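Magazine > Features > Machines at Home

Search this site Search articles, issues, topics

Can It Clear the Table Yet?

Household robots have been five years away for most of my life. This year I went looking for the ones that pick up cups.

The kitchen at Clovwood has one counter, one dishwasher and a drain that gurgles. It's on the second floor of what used to be a carpet showroom in Unville, and it's where a robot arm spends its days trying to put away the breakfast things. I visited on a Sunday, when the building was quiet, and I stayed three hours longer than I'd planned to. I could have watched all night!

The job sounds like nothing. Pick up a mug, turn it over, set it in the rack. A five-year-old can do it while singing. But every piece of that job hides a question the arm has to settle for itself: where the rim is, how wide to open, how hard to squeeze, what to do if the thing tips. The arm I watched got a mug into the rack, paused as if it were thinking it over, and went back for a spoon. The spoon took four tries. I cheered out loud on the fourth.

Much of the learning now happens before a real arm goes anywhere near a real dish. Engineers build a simple world on a computer, put a gripper and a cup in it, and let the software practice. You can drop a simulated cup 2000 times before lunch and never reach for a broom.
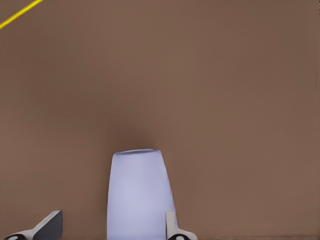
WORDS BY THE FEATURES DESK | From the September issue

A pale, plain cup with no handle, on a bare brown surface, and two fingers coming up from below. One finger is nearly touching the cup and the other still has a wide gap to close. That uneven gap is a lovely small problem. Close both fingers at the same speed and the near one may shove the cup sideways before the far one arrives. People solve this without knowing they're solving it – we let the hand drift over until the cup is in the middle, and we'd be hard pressed to say when we did it.

The cup has another trick, too. It's narrower at the top than it is lower down, so the right width for the fingers depends on how high they take hold. Get it wrong in simulation and you lose a fraction of a second. Get it wrong over somebody's kitchen floor and you've lost a glass.

So how good are they? At Zerkolari, a small firm that builds arms for packing lines, I was shown a test with 88 household objects, everything from a soup ladle to a bag of rice. The arm managed 73 of them on the first try. The failures were the fun part. It couldn't get a grip on a wet bar of soap (who can?), it folded a paper plate in half, and it treated a dish towel as if it were a solid brick and closed proudly on air.

Cloth is still the big one. A cup has the same shape every time you see it. A towel has a new shape every time you touch it, and laundry is a whole basket of towels that have made friends with each other. I saw one machine fold a T-shirt beautifully, corner to corner, and it took as long as my coffee did. I have no complaints. I would happily hand over my laundry tonight and get it back on Thursday.

The shop floor is further along, and you can see why within a minute of standing on one. The light stays the same. The boxes come from one direction. If a part is always in the same tray, the arm can be very good at trays. Zerkolari's line sorts bottle caps and small jars all day, and the people working beside it mostly step in when something arrives crushed or upside down.

Homes don't hold still like that. Somebody leaves a backpack on the counter. The dog's bowl moves. The group behind the Acharya project has taken this on directly by changing the kitchen on purpose before each run – new dishes, different lamps, chairs pulled out – and watching what breaks. Progress there is slower and, to my eye, more exciting. When their arm finds a bowl it has never met, in bad light, behind a cereal box, and lifts it cleanly, you feel you've seen something.

I came home to a sink full of dishes and did them myself in six minutes, badly. I kept noticing my own hands. They slid around a tumbler before I'd looked at it properly, and they eased off when it started to slip. I'd love to see a machine do that in my kitchen, and I'd buy the first one that can also find the lid to the blue container.

Comments (4)

dishpan_hands
Six minutes for a full sink? Teach the robot to do it badly too and I'm in.

Moth and Rust
I worked on a packing line for years and the bit about crushed boxes is dead on. The arm is great until the tape gun leaves a flap sticking up.

kettle77
Would have liked more on price. Also what about bathrooms, that's the chore I want gone.

fernside
The towel closing on air made me laugh. My kids fold the same way.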